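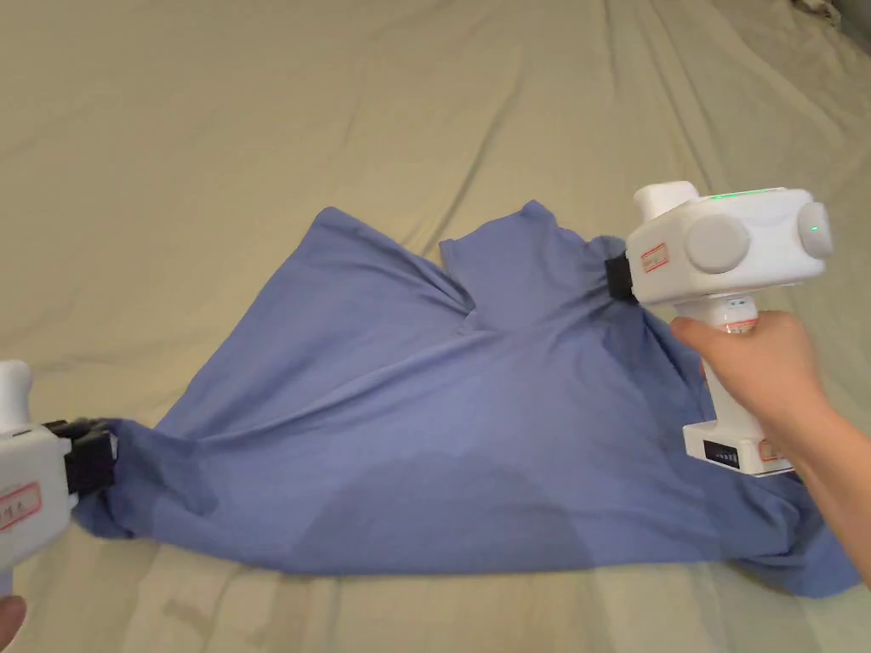

A crumpled blue shirt on a wrinkly bedsheet, ready for folding.

Why do clothes wrinkle?

Have you ever pulled your favorite shirt out of a pile and wondered who scrunched it up? I used to blame my brother! But the answer is hiding inside the cloth.

Let's say your shirt is cotton. Cotton is made of teeny tiny fibers, and inside each fiber are long chains, even smaller, that hold on to each other like kids holding hands in a line. When cotton gets warm and wet, the chains let go and slide around. Then the shirt dries all bunched up, the chains grab hands again — and now they're holding on in the wrong places. That's a wrinkle!

A hot iron makes them let go one more time, so you can press the cloth flat. (Irons for cotton can get close to 400 degrees Fahrenheit, so leave that part to a grown-up.)

Folding is the part you can do. I lay my shirt on the bed, find the collar first, and then pull the sides gently until the big lumps are gone. Smooth it with your hands, starting in the middle and going out. Sleeves in, bottom up, done! My record is 19 seconds, but my friend Hyun-seo Bang says that one was more of a ball than a fold.

Try this: scrunch up one dry sock and one damp sock, and leave them overnight. Which one is more wrinkly in the morning?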